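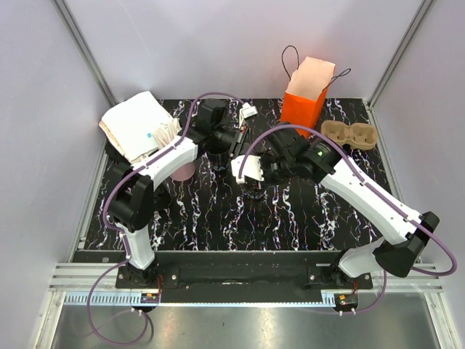

How to Oil a Butcher Block Countertop

A wood countertop that gets used every day needs oil a few times a year. The work is easy, but most of the time goes to waiting, so start in the evening after the dishes are done and plan to leave the counter alone until morning.

These steps are for blocks finished with oil or with oil and wax. If your top has a hard film finish such as polyurethane, oil will sit on the surface and stay sticky. To check, put a few drops of water on a spot near the back wall and come back in five minutes. If the wood under the drops has gone darker, it will take oil. If the drops are still standing up in beads, either the finish is a film or the last coat of oil is still good.

What you need

Food grade mineral oil, one bottle
Board wax (optional)
Lint-free cotton rags, such as old T-shirts
Dish soap and a soft sponge
White vinegar
Sandpaper, 150 and 220 grit
A plastic scraper

Old T-shirts should be washed without fabric softener. Cooking oils such as olive or corn oil will go rancid in the wood, and the smell is hard to get out.

Step 1. Clear and clean

Take everything off the counter, including the things that never move. Toasters and knife blocks usually have a ring of grease under them. Scrape off anything stuck with the plastic scraper, held low. Wash the surface with warm water and a little dish soap, rinse the sponge, and wipe again. Do not pour water on the wood.

For onion or garlic smells, wipe with equal parts vinegar and water, then with plain water. Dry with a towel.

Step 2. Let it dry

Leave the block to dry for at least four hours. Oil over damp wood goes on blotchy. The end grain around a sink cutout takes longest, so feel there before you decide it is ready.

Step 3. Sand if it needs it

If the surface is smooth, skip this step. For rough patches, light knife marks or black water spots, sand by hand with 150 grit in the direction of the grain, then go over the same area with 220. Feather the edges out past the damaged part or you will see a dip when the light comes in from the side. Vacuum the dust and wipe with a barely damp rag. Give it 30 minutes to dry.

Deep black stains near a faucet may not come out by hand. You can leave them or borrow a random orbit sander and do the whole top.

Step 4. Put on the oil

Pour a small puddle in the middle of a section and spread it with a rag, along the grain. The wood should look wet but the oil should not run. Do the front edge and any end grain twice. If you can reach the underside near the dishwasher, oil that too, as steam gets to it there.

Wait 30 minutes. Dull patches have soaked up their share and can have more.

Step 5. Wipe and wait

Leave the oil overnight. In the morning, wipe off whatever is left with a clean rag, pressing hard. The counter should feel dry when you run your hand over it. If it feels greasy, wipe it again.

New or very dry blocks need three or four coats, one a night.

Step 6. Wax

Rub on a thin layer of board wax with a clean rag, let it haze, and buff it. Wax helps most beside the sink. It wears off faster than you would expect near the stove, where hot pans soften it.

How often

Once a month for the first year, then whenever the water drops soak in. Homes with forced air heat will need an extra coat in January or February.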